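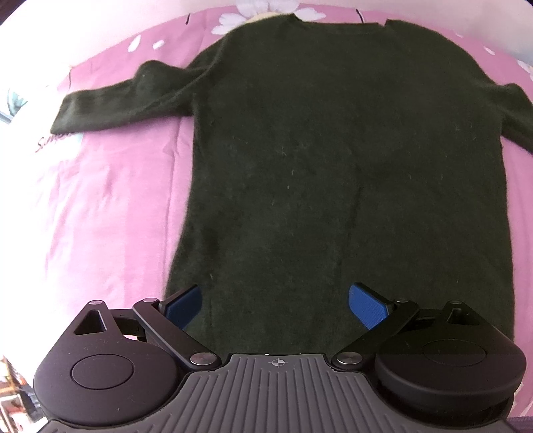

I spent Sunday reading the Femska handling guide for garment folding, all 129 clauses of it, and I'm still not sure who it helps. Clause 20 says fabric must be "presented in a neutral state". Neutral to whom?
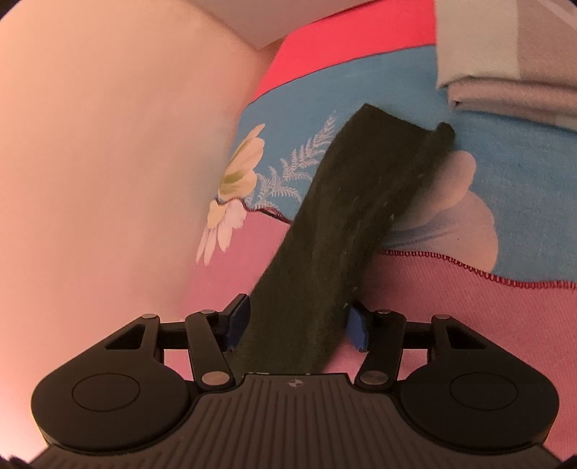 Dark green fabric between the blue pads.

Perihan Tuncer at Bindatis tells me the wording was a compromise. Fine, but a compromise you can't test isn't a rule.

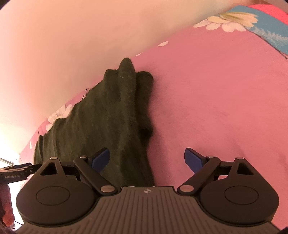 Start states are where I'd be strictest. The guide wants them logged as "flat" or "not flat" and leaves it there. A dark green heap with one fold sticking up like a peak goes in the same box as a jumper with one cuff turned under. I'd want four grades at least, and lint noted as well.
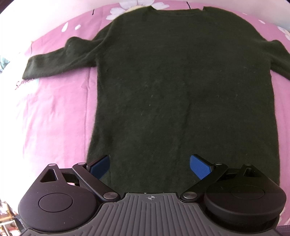
Sleeves out, pads open. I'd pass this as flat, bunched left sleeve and all. Would Femska?

Version two is promised for September. I'll read it, grudgingly.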